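From: Harsh Nautiyal
To: home-machines list
Date: 2020-04-19
Subject: Re: [home-machines] Clearing the table, again

On Saturday the list member at Palumbo wrote:

> I keep reading that tidying up is a solved problem. The Trerka
> people claimed 195 pickups out of 195 at their March demo. If
> that's so, why am I still carrying my own coffee cup to the sink?
> Is there anyone here who would let one of these things loose in
> a kitchen they cared about?

I watched the same demo, twice, the second time with the sound off, and I recommend it that way. All 195 pickups were the same yellow block on the same white mat, under lights you could have grown tomatoes with. I don't doubt the number. I only note that my family has never once asked me to put away a yellow block.

My kitchen is still out of the question. The living room has been more forgiving, mostly on account of the carpet.

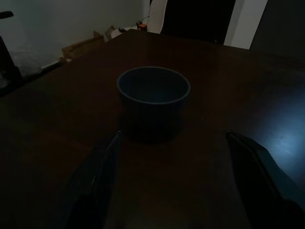 Cups are where I've spent my evenings lately, and I have come to respect them. A block has flat sides and no opinions. The one on the table is short and wide with no handle, so there's nothing to hook and the fingers have to go around the whole thing. It's also dark blue-gray on nearly black wood in bad light, and I'd challenge most of you to say where the bottom of it stops and the table starts. The rim is easy. The rim is also the part I'd least like to see squeezed.

For comparison, my log has 1,944 attempts in it, all kinds of objects. In the last 100 with cups, 30 were failures by my rules, which count a cup left on its side as a failure. The Fedari benchmark would score that as "relocated." My mother-in-law would score it differently.

So, to the Palumbo question: no, I wouldn't let it loose. I would let it clear one cup from one table while I sat there with a towel. That takes it more than 20 seconds and takes me two, and I don't need the towel when I do it.

Shop floors are another story, and I'd like to hear from whoever was trying the Funora arm on bin sorting. Parts that all come in one shape, with a light bolted overhead, sound like a vacation to me. Did it ever get past the greasy ones?

Harsh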